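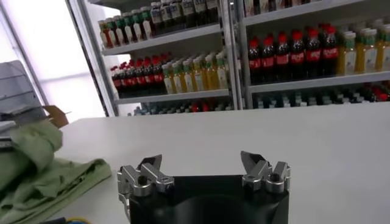 My grandmother kept her bread starter in a jar on top of the refrigerator, with a saucer for a lid, and when I was little I thought it was a pet. She fed it, after all. She talked to it on cold mornings. When she died the jar went to my aunt, and then to my cousin Houda Ouazzani, and somewhere in those years it got forgotten behind a bag of onions and that was the end of it. I have felt guilty about that starter for a long time, and it wasn't even my refrigerator!

So in September I decided to make one of my own. Flour, water, a clean jar, and a lot of patience, which I do not have. I called it Tulo (my niece picked the name and won't tell me what it means). The first few days were thrilling, bubbles everywhere, and then it went completely flat and smelled like old socks. I nearly threw it out. I called Loubna Bennani, who lives two doors down and has baked her own bread since before I moved to Plunthorpe, and she told me to leave the poor thing alone and keep feeding it. The early bubbles don't count for much, she said, and the quiet spell is normal.

She was right, of course. It took another week or so and a switch to whole wheat flour, and one morning I came down in my robe and Tulo had climbed right up to the rim. I took a spoonful and dropped it in a glass of water and it floated. I may have cheered.

My first loaf was a brick. I won't go into it. The second was better but pale, and I think I lost my nerve and took it out too early. By the third I had settled on 1000 grams of flour for two loaves, which is more bread than one person needs, but it freezes well and I like having one to give away. I use 200 grams of starter, and I hold back a splash of the water until the salt goes in — Loubna's trick again, and it makes the salt so much easier to work through.

The part I love most is the folding. You wet your hand, reach under the dough, pull it up and lay it over itself, turn the bowl, and do it again. At the beginning it's shaggy and sticks to everything including my wedding ring, and by the last round it's smooth and wobbly and holds together like it has made up its mind. I put the radio on and fold every half hour, and in between I do the dishes or, more often, I don't.

Adel Fawzy got last Saturday's spare loaf and sent back the bag with four quinces in it, which seems to me more than fair. I've never cooked a quince. If you have a favorite way, please leave it in the comments, the simpler the better, and tell me if I really have to peel them.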